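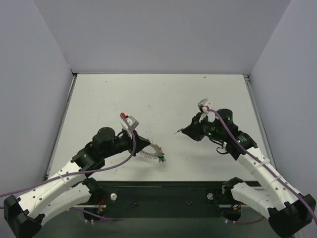

The Plurkstead Institute for Field Diagnostics occupies the upper two floors of a former customs building in Sarley, a river port whose population doubles during the cargo season. Its mandate is narrow. The Institute develops and evaluates tests for febrile illness that can be used at a patient's bedside, in a clinic without a laboratory, or in a tent. It does not make vaccines, and it does not treat patients except as part of a registered study.

The Institute was established under an agreement between the regional health service and the Ralness Foundation, which continues to provide the larger share of its operating budget. The agreement has been renewed twice. Under its present terms the health service supplies clinical sites and nursing staff, and the Foundation pays for laboratory personnel, equipment, and training. Results belong to both parties and must be released to the health service before they are submitted for publication.

Dr. Endang Simanjuntak has directed the Institute for six years. She trained as an infectious disease physician and spent the early part of her career in district hospitals, where a blood sample sent to the reference laboratory could take a week or more to produce an answer.

"By the time the report came, the patient had gone home or had died," she said. "We treated on judgment. Sometimes the judgment was good. I would not call it a system."

The fevers seen in the Sarley district are difficult to separate on examination alone. Dengue, leptospirosis, scrub typhus, and malaria may all begin with headache, muscle pain, and a high temperature. Two of the four respond to common antibiotics when treatment starts early. Malaria requires its own drugs, and dengue calls for careful fluid management and close watching as the fever falls. A test that distinguishes among them on the first day of illness changes what a nurse does in the next hour.

Surveillance forms the second part of the Institute's work. Each of the participating clinics enrolls patients with a fever above the study threshold who have been ill for less than a week. A nurse takes two tubes of blood, completes a short questionnaire on travel, occupation, and animal contact, and asks the patient to return for a second sample. The return visit matters a great deal. Several infections can be confirmed only by comparing antibody levels in the two samples, and a patient who feels well again has little reason to make the trip. The Institute now reimburses bus and ferry fares, and in the outlying villages a nurse will travel to the home.

In the most recent study year, 1000 patients were enrolled, the ceiling set by the protocol. Of these, 153 were found to have leptospirosis, a larger share than clinicians in the district had expected. Most lived or worked near the docks or in the low rice fields to the east. The health service has since revised its guidance for the rainy months and instructs clinics to begin antibiotics in patients with typical symptoms and a history of exposure to floodwater, without waiting for a result.

Damian Zieliński heads the laboratory section, which receives samples six days a week. He came to Sarley on what was to have been a one-year exchange and has remained. His section is responsible for checking every candidate test against reference methods, including culture, molecular detection, and paired antibody measurement. Most candidates do not advance.

"A developer will send us a test that performs very well on stored serum in a cool room," Zieliński said. "Then we put it in a clinic at the end of the dry season, and the control line fades. That is a finding, and we report it the same way we report a good one."

Storage conditions account for much of the section's attention. Test kits are held at several temperatures and humidity levels and drawn at fixed intervals for comparison with kits kept under refrigeration. Nurses who have had no part in development are asked to read the results, in ordinary clinic light, and their readings are compared with those of trained technicians. Where the two groups disagree, the instructions are rewritten and the exercise is repeated.

The test furthest along is a cartridge known internally as the Ziółkowski panel, after the street on which the first prototype was assembled. It requires a drop of blood from a finger and reports on three infections. An earlier version took 90 minutes, too long for a busy outpatient clinic, where patients often leave before noon to meet the ferry. The current version is faster, although Simanjuntak declined to give a figure until the field evaluation is complete. The panel does not yet include scrub typhus. Work on that component has been slowed by differences among the strains found in the hill villages and those near the coast.

Training has grown steadily as a part of the budget. The Institute offers a course for laboratory technicians from neighboring districts, with instruction in sample handling, quality control, and record keeping. Participants bring a set of their own clinic's records and work through them with an instructor. The next course opens in October, and district supervisors must submit nominations by Wednesday, June 30, 2021.

Staffing remains a concern. Technicians who complete the course are in demand at private hospitals in the capital, where salaries are higher, and two of the clinics have been without a permanent technician for most of the year. The health service is considering a hardship allowance for remote posts. Simanjuntak supports the measure but has asked that it be extended to nurses, who collect the samples on which the rest of the work depends.

The field evaluation of the Ziółkowski panel will continue through the coming rainy season at the dock clinic and at the four sites upriver.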